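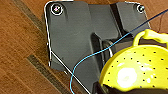 Deck panel lifting along the centerline seam, Wirnside 15 kit
Status: Closed
Opened by: Leobardo Espinoza
Assigned to: Azucena Cuevas, Stougaard kit support

Leobardo Espinoza, 3/18/19
I'm building the Wirnside 15 canoe from your kit. The hull is finished and glassed outside. The foredeck is glued up from two halves with a seam down the middle. I glued the seam flat on the bench, let it cure overnight, and then bent the deck over the forms the next morning. The seam opened up near the bow for almost 3 inches. I can slide a piece of paper into it. The rest of the seam looks tight. I used the epoxy that came in the box with the slow hardener. Should I scrap the panel or can it be saved?

Azucena Cuevas
Thanks for the details. Please don't scrap it yet. A few things I need to know:
What was the temperature in your shop overnight?
Did you brush plain epoxy on both edges before the thickened mix?
Is the split in the glue or in the wood next to it?
Is there glass on the underside of the deck?

Leobardo Espinoza
The shop was in the low fifties when I came in. The heater is on a timer and shuts off at night. I didn't brush plain epoxy first, just the thickened stuff. The split is in the glue as far as I can tell. One edge has bare wood showing. No glass on the underside. The manual says to glass it after it comes off the forms.

Azucena Cuevas
Two likely causes. The slow hardener needs a lot longer than one night at that temperature, so the glue was probably still green when you bent the panel. Bare wood on one edge means a dry joint. The wood pulled the resin out of the mix and there wasn't enough left to hold.

Try this before we do anything else:
1. Take the deck off the forms and lay it flat on plastic.
2. Press a fingernail into a lump of squeezed-out glue. If it leaves a mark, it has not cured.
3. Warm the shop to 70 and leave the panel for 2 full days.
4. Check the mark again and write back. Don't try to close the gap yet.

Leobardo Espinoza
Fingernail left a mark the first day. It doesn't now. I flexed the deck by hand and the gap opens but hasn't gotten any longer.

Azucena Cuevas
Good. I asked Tiburcio Huerta in the shop to look at this with me. His advice is to open the bad section all the way to sound glue with a fine pull saw and reglue it. Scrape the old glue off both edges, sand with 80 grit, wipe down, brush on plain epoxy, wait until it looks dull, brush again if it does, then add the thickened mix. Tape across the seam on both faces. After it cures, put a strip of 4 oz glass tape down the underside of the whole seam before bending. The tape can stay. You will glass over it later.

Leobardo Espinoza
Do I have enough tape in the kit for that? There's a short roll marked for the bulkheads.

Azucena Cuevas
That roll is only for the bulkheads. I'm sending you another one at no charge, along with a small bottle of the fast hardener. Same mixing ratio as the slow. Don't blend the two in one cup until you have tried a small test batch.

Leobardo Espinoza
Roll and bottle arrived. Regluing tonight with the heater off its timer.

Leobardo Espinoza
Deck is back on the forms with the tape on the underside. Went down slowly, a strap at a time. Seam is closed full length. You can see a slightly wider glue line at the bow but I plan to paint a stripe there anyway. Fine to close this.

Azucena Cuevas
Closing. I've asked for the manual to be changed so the plain epoxy step comes before the seam and the cure times list shop temperatures.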